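Orum opens its doors twice a year, once in March and once in the fall, and I finally made it to the fall one on September 19, 2026. I'd put my name down for the March visit too, but the list was full before I got to it. This time they let in 130 people over the day, split into small groups, and I was in a late one, which suited me fine (I am not a morning person and the bus from Pendby takes forever).

If you don't know the place, it's a plain building on the Paswood side of the tracks that used to be a print shop. They teach robot arms to do fiddly jobs. You get a visitor sticker, a paper cup of coffee, and a walk down a long hallway with old printing posters still up, and then you're in the back half where the stations are. I had pictured something like a car plant! It's much quieter than that. Mostly you hear fans and people talking in low voices.

What they do all day is collect examples. One person guides a pair of arms through a short job, the computers save what the cameras saw and how the arms moved, and then they do it again. And again. Each run gets kept or thrown out, and the kept ones go into the pile the learning system trains on. Our guide said a good shift at one station is 32 kept runs, which sounded low to me until I watched how careful everybody is. A messy run can still be useful, apparently, if the arm makes a mistake and then recovers from it, and there's a whole argument in the building over how many of those to keep.

The station I hung around longest was the cable one. Thin black USB cables, a white table, two arms facing each other, and that's it. I must have stood there through two whole coffee refills.

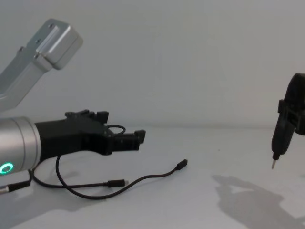
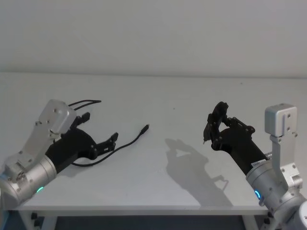
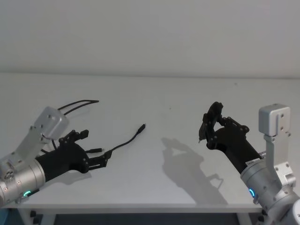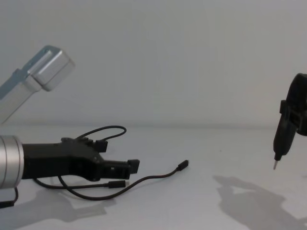 Two arms and a white table at the cable station, Orum open day.

I asked why cables, and got a very long answer that I enjoyed a lot. A block or a cup stays the shape it is. A cable lies differently every single time you put it down, so the system can't just memorize one spot to grab. It has to see a lot of loops and bends and plug ends pointing every which way before it gets any sense of them. They want the boring starts as well as the weird ones, and there's a sheet taped up by the operator's chair with little pen drawings of cable shapes to work through. I wanted to take that sheet home.

Then came the part I'd been hoping for: visitors got to try! You don't get the real station for that, you get a practice pair by Vasilakis in the next room, with foam blocks. You hold two handles and the arms copy you. I was terrible. My left hand kept drifting while I watched my right, and I knocked a block clean off the table on my first go. A kid of maybe ten went after me and stacked three without blinking. My tries weren't saved, I'm told, and the learning system is better off for it.

A few practical things if you're thinking of going. Parking is on the street only, and the lot across the way is not theirs, so don't. Wear decent shoes because the tour is all standing. The labeling room, where people go through the recordings and write down what happened in each one, is upstairs and easy to miss, so ask for it. I nearly skipped it and it was my second favorite stop. Watching somebody scrub back and forth over the same few seconds of a plug being lifted, trying to pick the exact moment the grip closed, gave me a lot of respect for the job (and a bit of a headache).

Snacks were fine. The lemon bars went early. Sign-up for the March visit is on a clipboard by the exit, and yes, I put my name down again.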